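Spindle bearing preload on small lathes – speaker notes
Jelle Verstraete, Jekcombe model engineers, January meeting

Slide 1. Scope
Plain bearings are out of scope tonight. Everything applies to a bench lathe with a pair of taper rollers in the headstock, adjusted by a ring nut at the outboard end. My own machine is a Kerketti, bought used. Other makes differ in thread and locking method, so check the manual before copying any setting.

Slide 2. Symptoms
Chatter when parting off, at a speed that used to be fine. A repeating pattern on a facing cut. Before touching the headstock, rule out the cross slide gibs and the toolpost. I lost an evening by skipping the gibs. 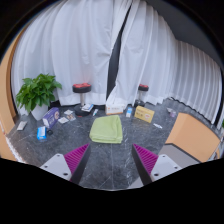 Slide 3. Measuring
Remove the chuck. Put a dial indicator on the spindle nose, base on the headstock casting. If the base is on the bed, the reading includes flex in the headstock joint. Push and pull by hand on a bar held in the spindle bore. Read the total movement, then repeat with the indicator on the end face for axial play. Write both down with the spindle cold.

Slide 4. Adjusting
Belt off. Slacken the locking screw fully, or it will mark the thread. Turn the ring nut in small steps and rotate the spindle several turns by hand between steps so the rollers seat. Stop when the axial reading disappears and the drag is even all the way round. Tight spots mean dirt or a damaged race, and more preload will not cure either.
(Pass round the old outer race from the Van Rooij headstock.)

Slide 5. Running in
Low speed first, then step up. Mine settled at 58 degrees C on the casting after a long run at top speed, which I considered too warm. I backed the nut off slightly and ran it again.

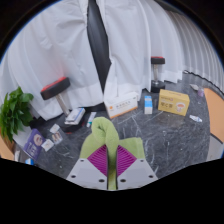
Check the preload again once the headstock has gone cold. The locking screw tends to drag the nut round as it is tightened – hold the nut with the C spanner while doing it.

Slide 6. Grease or oil
The Vara sheet allows either. I use grease, sparingly. An overfilled bearing runs hot and looks the same as too much preload on a thermometer, so change only one thing at a time.

Slide 7. Questions
Likely ones: angular contact replacements (different width, a spacer is needed), and whether to regrind the chuck backplate afterwards (skim it in place, only after the bearings are set). Spare indicator and C spanner are on the side bench.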